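Tikden opens its repair and refill shop in Clarcombe this August

For immediate release

I've been putting this off for weeks because I'm much happier behind a counter than in front of a keyboard, but it's time to tell everyone properly: Tikden is opening a shop in Clarcombe this August! We've taken the old shoe shop on Tedesco Street, the one with the green door and the step that everyone trips on (the step is being sorted, I promise).

If you've come across us at the Saturday-style markets up and down the valley, you'll know what we do. You bring your own jars and bottles, we fill them with rice, lentils, washing-up liquid, shampoo, whatever you're running low on, and you pay by weight. Last year we filled 1,518 containers from the back of a van, in all weathers, and I'd quite like to do the next lot under a roof.

The new bit is the repair bench. People kept asking me at the stall whether I knew anybody who could mend a lamp or sharpen a decent pair of scissors, and I kept having to say no, sorry, try the next town. So the back half of the shop is going to be for mending. You can drop things off in the morning and we'll ring you with a price before we touch anything. Clothes, small household bits, wobbly chairs, that sort of thing. We can't take microwaves or anything that runs on gas, so please don't carry one all the way up the hill!

Opening hours will be 9am to 5pm to begin with, and we'll stay open until 7pm one evening a week for people who work. I haven't settled on which evening yet, so do shout if you've got a preference.

There will be 13 dry goods on the wall at first, and I've tried to pick the ones people really cook with. Porridge oats, obviously. Red lentils, two sorts of rice, and the Ekorden muesli that sold out every single week at the market and caused some very hard stares when it did. If there's something you want and can't find, write it on the pad by the till and I'll see what I can get hold of.
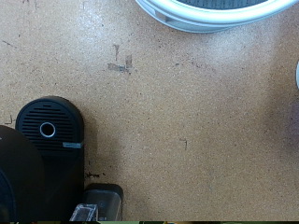

We've had help getting this far. Nearly 2,000 pounds came in from customers who bought vouchers before there was even a lease to sign, and I still find that a bit overwhelming. All of those vouchers are good from the first morning, on refills or repairs, and they don't run out. If you've lost yours, come in anyway, your name is in my book.

On opening day there'll be tea and cake from 10am, and we'll sharpen up to 2 knives or pairs of scissors per person for free (wrap them up well for the walk over, please). Children are very welcome and so are dogs on leads.

Press are welcome from 9am on opening day, before it gets busy. For the opening date, interviews or a look round beforehand, please ring the shop or drop a note through the door at Tikden, Tedesco Street, Clarcombe.

Ends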